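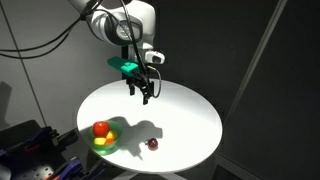
Play Food and Bowls – Gallery

This page covers the play food shelf at the Dela Peña toy library in Karkbridge. People ask what is in each set before they come in, so the sets are listed with a line or two each. Everything can be borrowed for 3 weeks, except where it says otherwise. Click a picture on the site to see it larger.

Green bowl with fruit
Shallow round bowl in see-through green plastic, on the white round table. The fruit in the bowl is toy fruit, with a shiny red apple at the back and a pale yellow wedge in front of it. The bowl throws a green tint onto the tabletop under the lights.

The round table
White top, pedestal base. It is not for loan. Two small children can work at it without bumping into table legs, and it wipes clean with a damp cloth. Adults should not sit on it.

Cutting fruit, large set
Halves and wedges that stick together with hook-and-loop dots and come apart with the toy knife. The dots collect lint. Pick it out with a toothpick before you bring the set back. The banana is on its second set of dots and holds better than it used to.

Cutting fruit, small set
Same idea, fewer pieces, softer plastic. The pear in this one does not match the rest because the first pear was lost and the new one came from a different maker. It fits in the drawstring bag if the melon goes in first.

Vegetable crate
Carrots, a cabbage, peppers and some other things in a slatted crate. The crate came from Sastach, a housewares store that closed on the other side of town, and it has been repainted. Check the bottom for the peas, which slip between the slats.

Bread and cheese
A loaf in slices, rolls, and a block of cheese with a removable corner. Felt, so no washing machine. Sponge it and lay it flat to dry overnight. The loaf goes back in its box with the end slices facing out – otherwise the lid does not close.

Groltari breakfast tray
Tray, egg cup, toast rack and a small jug. Groltari stopped making this one, and we have no spare parts. The egg is hollow and rattles. It is meant to.

Stacking bowls
A nest of 8 plastic bowls, smallest to largest. Good for sorting fruit by color or size, and just as often used as hats. They go through the dishwasher on the top rack. The second smallest has a chip in the rim that has been sanded smooth.

Market stall
Canvas awning, folding frame, two baskets, price cards with blank backs. Bring a car, as it is too long for the bus. The poles are marked with tape – match the tape colors and it goes together in a few minutes. Please use chalk on the price cards and keep markers away from them.

Toy scale
Balance type with a pan on each side. It comes with the weights in a tin. The scale is not accurate enough to settle arguments, but an apple against a lemon gives a clear answer.

Tea things
Pot, cups and saucers in painted tin. The paint is worn on the handles. Keep real tea out of it. Water is fine if the pieces are dried the same day.

Shopping baskets
Wire, with a folding handle. One has a bent corner and still stands up straight. We lend these singly or as a pair with any of the food sets above.

Care and returns
Hard plastic pieces can be washed in warm water with dish soap. Let them dry fully before they go back in a bag or box, and check the list on the lid against what you have. If a piece is missing, write it on the card. There is no charge for the first lost piece.

The library has some 3000 pieces of play food and kitchen gear altogether, counting single slices and lids, and the shelf is rearranged every July. Returns are taken at the front desk on Monday until closing. Sets left in the porch box are checked in the next morning.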